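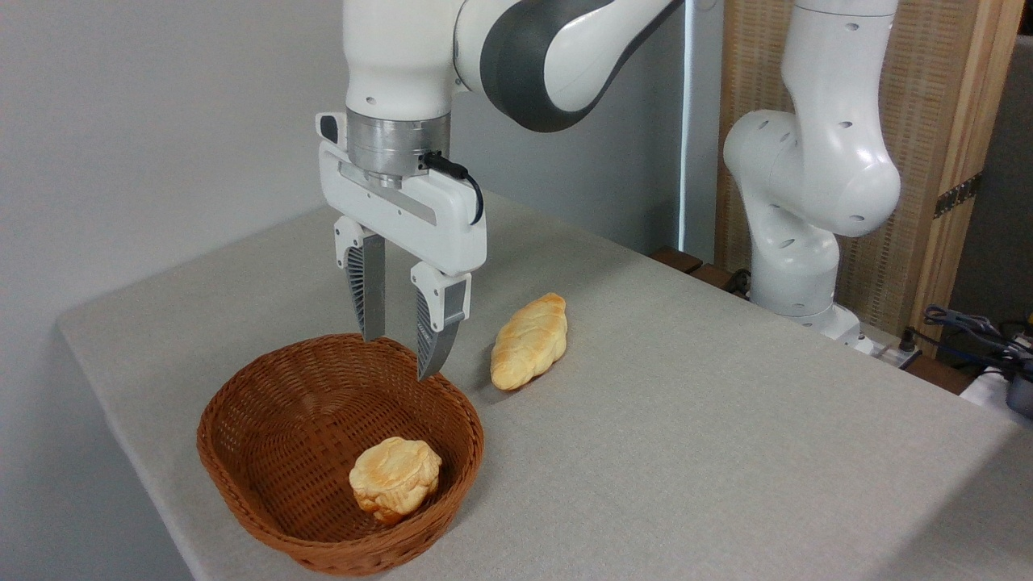

Grollum asked under my last post whether a rule sheet for a robot arm needs to be longer than the one for the office kettle. Fair question. Ours runs to 13 rules, and the kettle has one, which everybody ignores.

Rule 1: write down where things start. "Roll in the basket, roll on the table" is a start position. "The usual" is a mood.

Rule 2: fingers open before the arm comes down. You'd think this went without saying. It went without saying for 6 weeks, and then we wrote it down.

Rule 4 is about cables. A cable that moves with the arm gets checked at full stretch before every session, by hand, with the power off. Looking at it from your chair while holding a biscuit does not count as a check.

(Rule 3 was merged into rule 7 last March. We kept the gap so the old logs still make sense. Yes, this means there are really 12. Please stop writing in.)

Rule 5: two arms at one table means two stop buttons, and whoever is standing nearest says out loud which is which. It feels daft. Do it anyway.

Rule 8, the unpopular one. Bread used for practice is not lunch. It goes in the bin marked PRACTICE at the end of the day. The Jiltine guide spends 700 words on this and I've come to respect every one of them.

Rule 9: failed grasps go in the log the same as good ones. A log with no failures in it tells me somebody has been tidying.

Someone at Momgate wants to know if we follow a proper standard. We read the proper standard first, then wrote the sheet for the bits it leaves to "local procedure", meaning bread.

Rule 13 says the sheet gets reviewed twice a year. Next review is overdue. I'll add it to the log.

Contact | © 2021 Jiltine | Back to top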